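13th September

Finished the rough mix of "Skeklow" before lunch. It runs too long, so I cut the second verse in half and moved the hook up. The EP now has three songs done out of five.

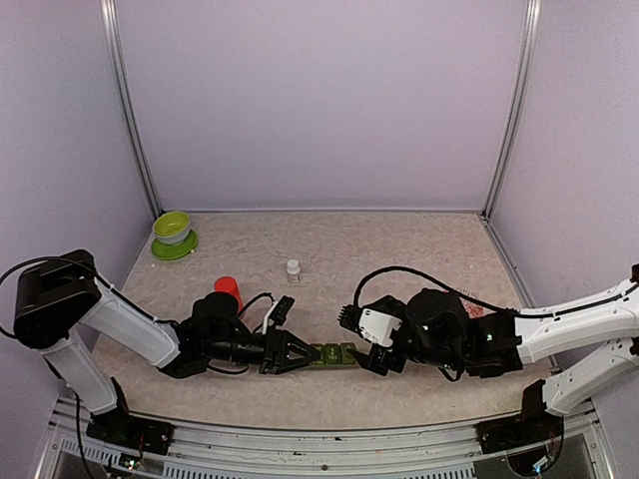 Do I put it out as a single first? I'd sooner hold it until October and let "Guleo" go ahead of it, as that one is mastered.

Played both through the car speakers on the way to Stostbridge. The bass on "Guleo" is fine. The snare on "Skeklow" is too loud by a good bit, and my voice drops out on the last line. Booked the room at Granström again for 16 hours in total, which should cover the vocals.

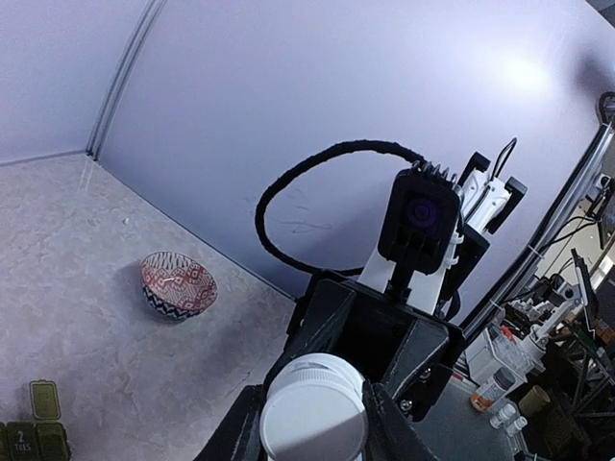 ## Still to do

- Redo the last line
- Turn the snare down
- Pick a cover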